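Storage and Air in a Small Work Room
Student project report, Interior Planning, second year
Author: Jarmila Gajdoš

1. Why I chose this room

The task was to choose one small room which people use every day and to propose changes that cost little money. I chose the work room on the upper floor of the Justdale building, where our course keeps its sample materials. Students come in to cut, sort and pack samples, and many of them told me that they do not like to stay long. Some said it is too cold under the air conditioner, others said there is no place to put things.

My question was simple: can the room be made more comfortable if we only move what is already there and use the walls better?

2. How I worked

I visited the room in November, always in the morning, and I wrote down where people put their boxes and where they stood. I also gave a short paper form to the students who use the room. I received 30 forms back. Two of them I could not read, but I kept them in the folder.

For the drawing I used the measuring sheet from our textbook by Kaplan. The first drawing had a mistake, I had written the ceiling height in the wrong column, so I made it again.

3. What I found

The most common complaint was the air. The unit is high on the wall and the cold air falls on the people who work near it. In 19 forms this was the first thing mentioned – I had expected that storage would be first.

The second complaint was the shelf. It is long but thin, and the students are afraid to put heavy boxes on it. The wall has much free space, and there is only one small paper notice, which most students said they had never read.

4. Proposal

I suggest that the shelf is used only for light things, for example fabric cards and empty folders. Heavy boxes should go to a low cabinet. I compared two models, Raten and Deltholm. The Deltholm is 166 cm wide and costs 190 euros, and it leaves more space for the door, so I recommend this one.

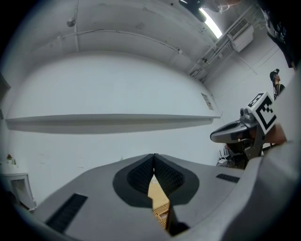
For the air I propose a simple deflector, so that the cold air goes along the ceiling first. The pipes can stay in their place. The work table should move to the other side of the room, and this needs only two people and one free morning.

The notice should be printed again in bigger letters and hung at eye level next to the door.

5. What is not finished

I did not measure the noise of the unit, and I had no thermometer for the first visits. My teacher asked me to add a cost table with 4 rows, it is in the appendix together with the corrected drawing.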